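Flodura publishes packing order for mixed grocery totes

Flevton, 2023-06-16. Flodura has released a packing guide for canvas grocery totes, covering mixed orders of produce, tea, candy and bagged snacks. The guide applies to the firm's pickup counters and replaces a single-page sheet in use since March.

The guide deals with one problem: soft bags without a stiff base. A canvas tote folds in on itself while it is being filled, and a rim that flops inward can catch an item on the way down. Flodura's method is to open the tote fully, fold the rim outward where the cloth allows, and set the first items against the back wall. Long produce such as eggplant and carrots goes in upright or at a slant. Flat packets go along the side.

Goods are sorted before packing. Fruit is kept in one basket and vegetables in another, both within reach of the tote, and bagged snacks wait on a low shelf behind. The order was worked out at a practice table with toy produce, which can be packed and unpacked many times without bruising. 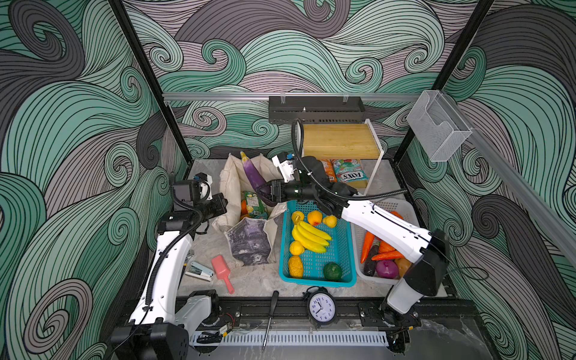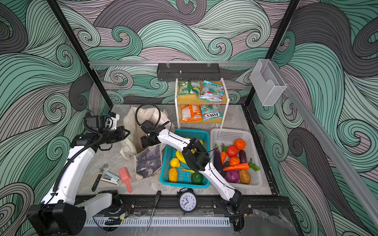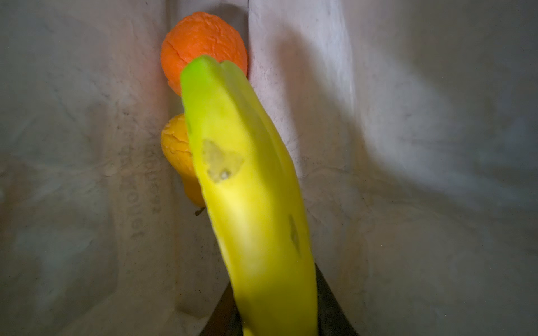
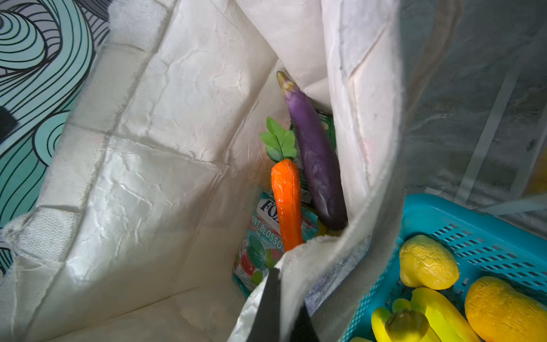 Mwajuma Mrema disagreed with one part of the guide, saying that tea and candy should be held back until the heavy vegetables are settled, and that a carrot with its leaves still on needs to be the last long item in. She also asked for a separate rule on bananas, which in her view should never share a tote with potatoes.

Flodura's text treats bananas as a top item. They are to be held near the middle, lowered in with the curve following the wall of the tote, and released only when they rest on something firm. Peaches and avocados follow the same rule. Lemons may be used to fill gaps lower down. Onions and potatoes are base items in every order.

The guide lists 19 steps, 13 of which apply to all orders. The rest cover special cases, including totes with a printed panel on the front. For these, the panel is to face the packer, so that the front and back of the tote are not confused when the order is split in 2. Snack bags are packed last and on edge, with no weight on top.

According to Flodura, the method was checked on more than 2,000 packed totes. The firm recorded the position of each item, the number of times an item had to be taken out and placed again, and whether the tote stood without support when full. Results by tote size are given in an appendix. Paper sacks and rigid crates are outside the scope of the guide.

Marcela Ďurica is named as editor of the text. A version for the larger Jurčo tote is in preparation. Printed copies are kept at the pickup counters, and comments on the step order can be handed in there.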